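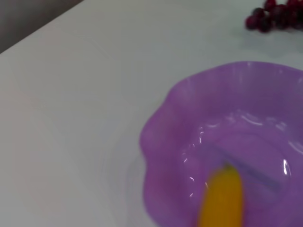

Getting a family story out of your head and into a short story is a job I've now done 5 times, and I still get stuck at the same point, which is the start. I always want to begin with my great-grandmother leaving Plerberg in December with 832 francs sewn into her coat. It's a great fact! It's also a rotten opening, as you have no idea who she is yet. So these days I start with one plain object and make myself write about that first. A purple see-through bowl with a wavy rim, sitting on a pale table, will do nicely. Who bought it? Who hated it? Why does it come out when the aunts visit? Give yourself one page and keep your ancestors out of it until the second paragraph at least.

Next, ring someone. Pick the relative who talks in circles and let them. I write down the exact words, especially the odd ones, and leave the dates for later. My cousin Agathe Texier once spent most of a phone call on a neighbour's gate, and that gate ended up holding the whole of my second story together.

Now choose whose eyes you're looking through. Stick with one person for a first go. If you can't decide, write the same half page twice, once as the child in the room and once as the adult, and read both out loud (shut the door if you live with people who comment). One of them will sound alive and the other will sound like a school report.

Then you need a setting, and this is where I used to go mad with research. I had 66 pages of notes on the ferry from Marín and used two lines. What I do now is write down the colours and the light before I look anything up.
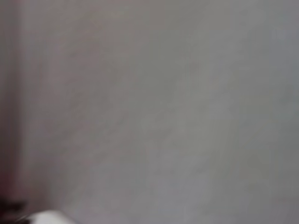 Soft grey, getting warmer towards the left

A grey like that could be a harbour sky or a kitchen wall. Write three sentences using it and never say the word "grey". Fiddly, but good practice.

After that, write the draft straight through. I leave gaps in square brackets – [name of boat], [what did they eat] – and carry on. If you stop to look up the boat you'll be gone for the afternoon, believe me.

Last job is changing the names. Do it late, once the people have settled on the page, and do it properly: my Bastien Pichon started out as a real uncle and needed a new nose and a new trade as well. Then put the draft in a drawer for a fortnight before you send it to any relatives.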